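Rehearsal kitchen service opens to smaller robot makers

Nov 26, 2024

A small firm that builds practice kitchens for robots — the kind that exist only inside a computer — has opened its doors to smaller workshops this week, and there was a good crowd at the Stullivau hall to see what all the fuss was about.

The service is called Kinix, and it comes from Wikanitz, a company many of our readers will remember from the evening talks it ran last April. The idea is simple enough to explain over a cup of tea. A customer sends in the measurements of its arm and gripper, Wikanitz builds a matching one in simulation, and the customer's software can then spend as many hours as it likes reaching around a make-believe kitchen without anybody having to sweep up a broken plate.
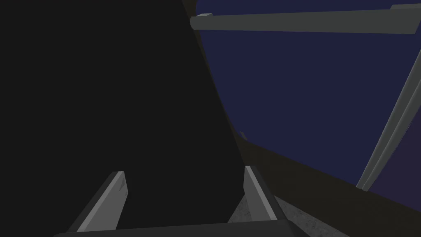
Founder Toshiko Amano told the gathering that she had wanted to offer something like this for years, but that the cost of computer time had always put it out of reach of the very people she most wanted to help. The new plan gives a workshop 20 hours of practice a month, with 10 more thrown in for the first month so that newcomers can make their mistakes without watching the clock. The fee is $628 a month, and schools can apply to pay less.

Customers get back a record of every run, including the pictures from the gripper's own point of view, which Ms. Amano said tend to be the first thing people ask for. Those views are plainly drawn, with a lot of flat grey and navy in places, and she was quite cheerful about that. Plain shapes keep the running costs down, she said, and the effort has gone into how things move when they are touched.
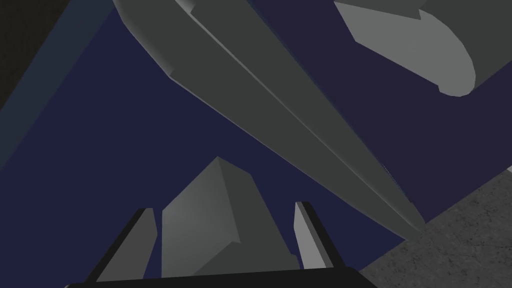 What early customers think

Kamol Panyasiri has been using Kinix for his two-person workshop and was glad to share his experience, good and bad. He likes being able to try a change before supper and look over the results with his morning coffee, and he had kind words for the help desk. His one grumble was with the setup forms, which took him most of a weekend — he would dearly love to see them shortened.

Imani Gallagher, who teaches at the Rizvi training centre, brought along a few of her students and said they had taken to the kitchen very quickly. Her favourite part of it is the counter with the white wire dish rack under the teal cupboards, as it reminds her of her grandmother's place, and it gives the students plenty of awkward edges to think about. 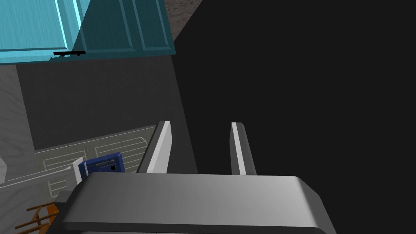 How to sign up

There are 32 places in the first intake, and workshops can put their names down at the Wikanitz front desk or by telephone during business hours. Amos Blackwood will be looking after new customers and is happy to walk anyone through the forms. A laundry room is next on the list for the new year, and Ms. Amano would welcome suggestions from the neighbourhood on what ought to go in it.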